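Packing snacks in paper gift bags, what goes on the bottom??

wollex32
doing snack gift bags for a thing Friday, paper bags w/ rope handles. mix of chips, hard candy, a few small packs. everything puffs up and the top wont sit right. heavy first or big first?

skivex_az
heavy first. candy flat on the bottom, chips on top standing up. done.

Tuststead
disagree. candy bags are slippery, they slide and the whole thing leans. I put chips down the sides and candy in the middle. 2 chip bags max per gift bag

skivex_az
2 chips and a candy in the middle = crushed chips. tried it in May, got crumbs

galindo2359
depends on the bag. tall narrow one you have no choice, everything goes in on end. also let the big ones sit crinkled, dont fight them, and spread it all out where you can see it befor you start

wollex32
ok went w/ tall bags, candy is Fox's. pics

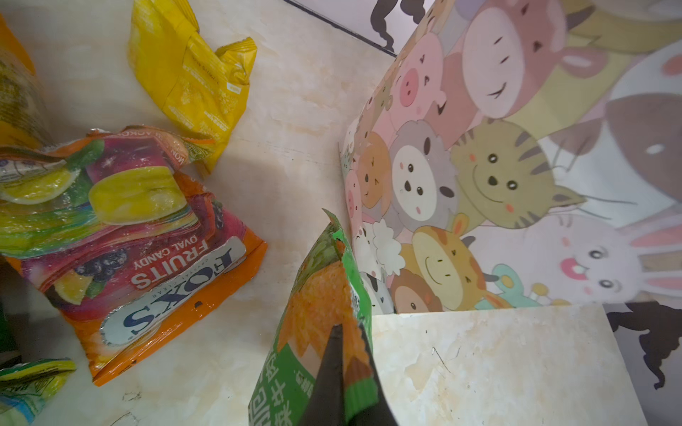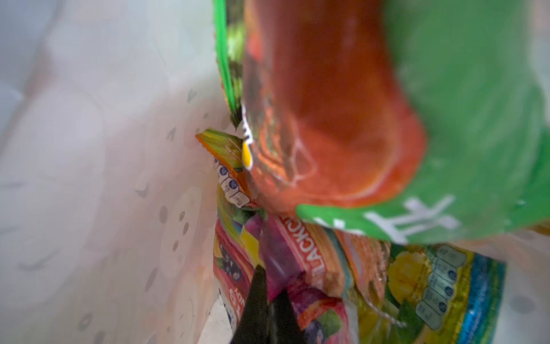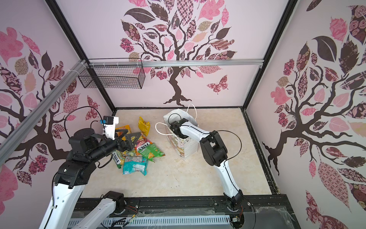
bunny on the bag in the next one, kids will like it
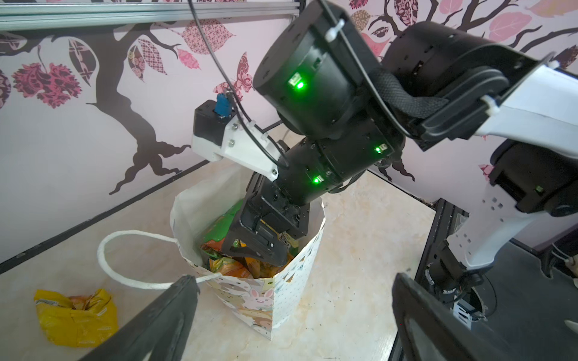
Tuststead
Do you need tissue paper on top if the bag is already full?

galindo2359
Only if you want to hide whats inside. Full bag holds its shape fine without, one sheet is plenty if you do use it. Skip the shredded stuff, gets everywhere.

We use cookies to remember your login and reading settings. Accept / Manage
Contact us | Forum rules | © Galindo Party Boards | Back to top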